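Chapter 3
Rules for the Shared Cell

Most of the injuries and near misses recorded in small robot cells do not happen while the arm is running a proven program. They happen when a person is teaching a point, clearing a jam or moving a fixture. This chapter deals with the rules that apply at those times. Guarding was covered in Chapter 2 and is not repeated.

The examples come from two training shops, Vuridthorpe and Kundthorpe, which work to the same site standard. Bin picking is used throughout, as it puts the tool close to fixed walls and to parts that may lie in any position.

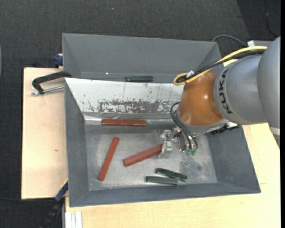
3.1 BEFORE THE FIRST PICK

A bin that shifts makes every taught point wrong. Clamp it to a firm surface and check the clamps at the start of each shift. Keep screws and handles out of the path of the wrist as well as the tool.

Cables and hoses need the same care. Move each axis slowly through its working range and watch the loops at the wrist. They must not snag on the bin wall or pull tight.

The Kundthorpe sheet allows test speeds of up to 100 mm per second with a person inside the fence. That person carries the enabling device.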